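Software person wanted (control + perception), small team, start soon

Zodel is hiring. One position, maybe two if the right pair shows up. We write the software that turns hand-held gripper demos into something an arm can run on its own. Table chores mostly. Plates, cloths, cups, things that roll.

Short version: you write C++ and Python, you know what a transform tree is and have been burned by one, you can start in November or close to it. If that's you skip to the bottom and write to Shagufta.

Longer version

We have a recorder (Karix) and a planner (Ene). Karix takes the camera streams and the marker poses and lines them up in time. Ene takes the cleaned up tracks and makes motions that fit the arm's joint limits. Both work. Both need someone who will stay on them full time, right now they get attention between other things and it shows.

What you'd be doing

Marker tracking first. Our cube pose estimate flips when only one face is in view and we patch it with a filter that is, let's say, old. You'd replace it.

Time sync. Gripper width and camera drift apart over a long session, up to 40 ms on a bad day. Want that under 11.

Then retargeting: human wrists do things our arm can't. At the moment Ene throws out almost 20 percent of tracks for that reason. A lot of them could be saved with a better solver, we think. Come and prove it or tell us we're wrong.

Also tooling. The replay viewer is slow, the labels live in three formats, there is a script called fix_final2 that everyone depends on. Nothing glamorous. Needs doing.

You should have

– solid C++ or very good Python and willing to learn the other
– camera calibration, done by hand at least once, intrinsics and hand-eye
– some optimization background, least squares is fine to start
– Linux, git, reading other peoples code without sulking

Nice but not needed: imitation learning, real-time work, CUDA. A degree is fine, no degree is fine. Send code.

You'll also record. Everyone here does a shift with the grippers, software people included, you write better sync code after an hour of holding the things. Shifts are short and we swap around.

Pay and hours

Full time or 80%, your pick. Salary band goes out with our first reply, before any interview, so you don't waste an afternoon. Paid lunch, train pass. On site at least half the week – the hardware doesn't travel well. We can help with moving costs but can't sponsor visas this round, sorry.

How we hire: a call, then a paid half day with us on a real bug in Karix, then a yes or no inside a week. No puzzles, no whiteboard. We do read cover letters but keep it to a few lines.

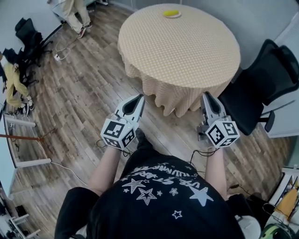
DRERNLOW – October

Two grippers, a marker cube at the base of each, one round table with a cloth on it. Most of the data you'd work with starts like this, and tablecloth folds are where perception gets interesting. If you've done anything with deformables say so in the first line of your mail.

To apply: CV, link to code (a repo, a gist, a zip, whatever), and a few lines on a calibration that went wrong and how you found out. Mail goes to Shagufta Virk, address on the contact page, subject "Ene/Karix". She reads all of it herself and anwsers within a few days.

Applications open until the end of the month or until we've had 50, whichever is first. No agencies please.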